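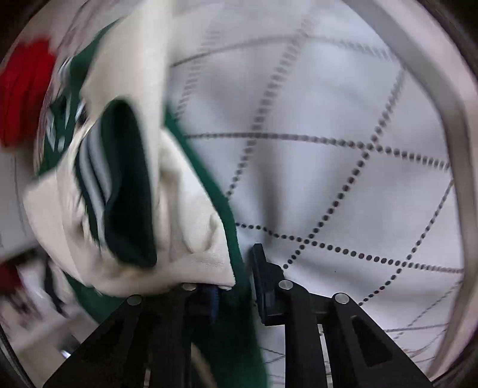 Work & Automation > Laundry and Garment Sorting

Hand-held grippers at work, will my hours change?

I sort returned clothing at a depot. Since June, 2 of us on each shift pick things up with a black two-finger gripper instead of our hands. Our target was 300 garments a shift and now it's 40, same pay. The lead says it's to teach the Olter line to handle knits. Ribbed cuffs and collars are the slow part. Has anyone been through this, and did your hours change after?

Oi-ling Lam
We did it at Clotivex. Hours stayed the same but the jobs moved. The machine took plain tees and towels, and people kept the heavy knits, zips and anything stained. I went from sorting to checking its bins, which is easier on the back but pretty dull. Ask for the new job description in writing before the trial ends. Swap hands at breaks too, my wrist was sore by the second week.

Grino
depends on the site. ours went back to 300 the day the trial finished, no warning

536_nights
Following, same thing starting at our place.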